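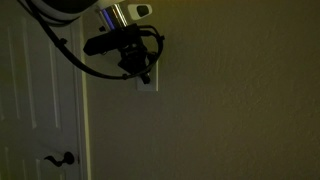 Which side of a door should the light switch go on?
On the latch side, inside the room, close enough to the casing that your hand finds it as you walk in.

I put that first since it was the one thing I wanted checked when I drove out to the Desodby open day in Trelness on October 26, 2026. The brochure promised "a home that anticipates you." I have been to enough of these to know that what usually anticipates you is a person with a clipboard. But the brochure also made a fuss about doors, trim, and walls, the stuff you touch every day and never look at in the listing, so I went.

The house is at the end of a short street where most of the lots are still dirt. Parking was on the dirt. You sign in at the garage, get a pair of paper shoe covers, and wait for a group. Mine was led by Dede Abugri, who runs the interior finish crews and was a better guide than the brochure deserved. She answered what she was asked and said so when she didn't know.

The kitchen got the longest stop and I will give it the shortest paragraph. It has a big island. People stood around the island and said it was big.

The doors are what Desodby wants you to notice. White, paneled, with raised molding around each rectangle, hung in white painted casing. The brochure calls them "heirloom doors." I knocked on one upstairs and it sounded hollow, and when I asked, Abugri said yes, the bedroom doors are hollow core and solid core costs extra. It's $143 more per door. That number is nowhere in the brochure, which has room for a full page about morning light. If you want a bedroom where you can't hear the TV downstairs, add it up before you sign anything.

I'll say this for the panels: in low light they look good. The hallway is not a bright place, and the ridges of the molding pick up whatever light there is and turn it into thin pale lines down the door. A flat slab door would just be a gray shape there. Whether that is worth dusting all those ledges for the next twenty years is a fair question. I have paneled doors at home and I do not dust them, so I know how that goes.

The hardware is a dark lever with a round plate behind it, an oil-rubbed bronze look, with a curve in the handle and a little flare at the tip. The supplier is Skustby. A woman in our group asked if the finish wears off. Abugri said it does change where hands touch it most and that some owners like that. Some owners say they like a lot of things once they've paid for them. I tried the lever on the linen closet and then on a bedroom. The closet one moved smoothly. The bedroom one had some play in it, a small wobble before it caught, in a house that has never been lived in. Abugri wrote that down, to her credit. I would still ask for a wobble test on every door at the walk-through, and I'd do it myself, with the seller standing there.

A lever beats a knob if you carry laundry or have sore hands, and I don't argue with that part of the pitch. A curved one can also catch a sleeve. Mine did, the long cardigan, on the way out of the second bedroom.

Then the walls. They are a flat tan throughout, with an orange-peel texture, the fine kind. The color is from a paint line called Trương, and on the sample card by the stairs it was a clean, friendly beige. In the hall, under a dim, yellowish light, the same paint goes olive. Darker and browner the closer you get to the floor, too. I don't think it is a bad color. I do think you should see it at night, in the actual hall, with the bulbs you plan to use, and the open day closes before dark. I asked if I could come back in the evening and was told to call the sales office.

Texture is the part I'm least sold on. Abugri was frank that orange peel is faster to finish than smooth drywall, and that it hides small flaws. Good for the builder. For the owner it means that any patch has to be textured to match, and a smooth patch on a bumpy wall shows from across the room. I asked whether the buyer gets a can of the texture along with the leftover paint. The answer was paint only – one can per color.

The switch plates are plain white and square-edged against all that tan. Very easy to spot, which is what I want from a switch. I checked the rooms that were open against the rule at the top, and they passed except for the laundry room, where the switch is behind the door when it swings in. You have to step inside, push the door back, and reach around it in the dark. Abugri said the door was rehung late in the job to clear the dryer. The plan on the wall still shows it swinging the other way.

Useful details, if you're going:

The open day runs again next weekend, and the last group leaves at 2. Groups are capped at 19, and mine felt full in the upstairs hall. Holding a lot costs $100, refundable according to the form, so read the form. There's no restroom open to visitors in the house itself. The one that works is in the sales trailer.

I did not hold a lot. I took home the sample card and have it taped up in my own hallway, where so far it's still beige.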